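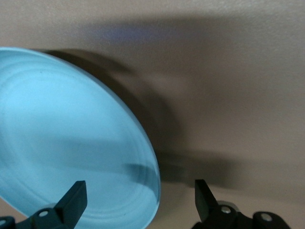 Software engineer, grasp planning and control
Vundero, Medeiros site, full time

We write the code that decides where two fingers should close, how hard, and what to do when the first try goes wrong. Thin rims, shiny plastic and see-through edges are our favourite headaches, and we'd love some help with them!

You would join the Zudetti team and own the grasp planner, from the wrist camera feed through to the motor commands. Our test set holds 2,717 recorded grasps and the planner still fails 78 of them. Your first job is to pick one of those and find out why (we all have a pet theory).

You'll need good C++ or Python, some experience with cameras or motion planning, and patience with real hardware. A degree is fine, and so is a pile of home projects.

We do code review every morning at 10, and everyone gets time on the arm.

Send a CV and a short note about something you've debugged to the Zudetti team by the end of August. Interviews are in person or by video.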